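Teaching by Hand: Pictures from the Lordale Bench

Ditlow Robotics Workshop - Gallery
Posted Friday, June 2, 2023

We spent the spring teaching a robot arm to deal with a cardboard box. The arm cost a good deal more than the box, and you would think that would count for something.

There are two ways to show it a job. You can take hold of the arm and walk it through the motion yourself, which we call hand guiding and which your shoulders will call something else by four o'clock. Or you can sit at the other end of the bench with a small leader arm and let the big one copy what you do. Girish Pandey prefers the first. Nayara Lacerda prefers the second and has a chair with a cushion to prove it. We recorded both and kept 1,273 runs in the end, after throwing out the ones where somebody sneezed.

The captions are by whoever was closest to the keyboard. Click a title for the larger version. A few of the larger versions are still uploading and have been since Tuesday.

How a session goes

Every run starts from the same rest pose, with the arm folded back on its side of the table. The operator calls "go," does the task once at a pace a patient aunt would approve of, and calls "stop." Then the arm is returned, the box is squared up against its marks, and you do it again. Fifty-three runs make a set. Ankit Lodhi holds the record for sets in a day, and has asked us to stop bringing it up.

The first lesson is that the arm copies everything. If you hesitate at the opening, it learns to hesitate at the opening. One early policy paused politely before each reach, every single time, and we traced it back to Manolis Economou, who was reading his phone.

The second lesson is to slow down near cardboard. It gives a little, which is kind to the gripper, but it also creeps back across the table a hair per run - and by run 40 you are teaching the arm to visit a place where the box used to live.

The pictures

1. Reaching for the lower opening
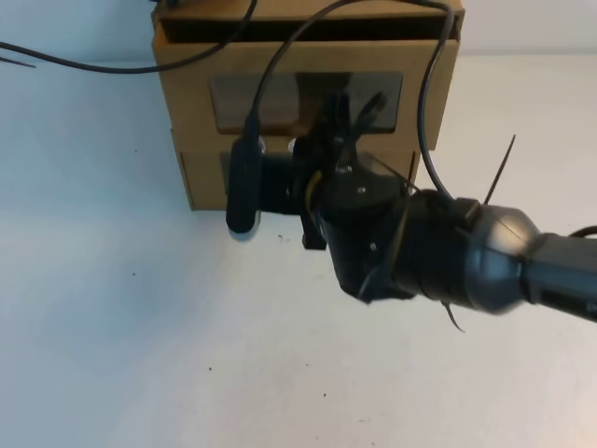 The two-story box, with a tinted window upstairs and the gripper calling at the ground floor. The finger pad rides just above the tabletop, so this is the height where a heavy hand on the controls gets expensive. Cable styling is our own, and the zip-tie ends will be trimmed when Ashraf Ait Brahim finds the good cutters.

Notes for anyone trying this

Our best results came from a mix: 400 runs by leader arm for the general reach, then 235 by hand guiding for the last bit at the opening. The remaining runs were practice, argument, and one long afternoon of Girish proving a point.

Swap operators between sets. Two people with different bad habits make a better teacher than one person with a single very consistent one.

Write down who drove which run. We started doing this in week three and would like weeks one and two back.

Questions about the leader arm can go to Nayara at the Lordale bench, mornings only.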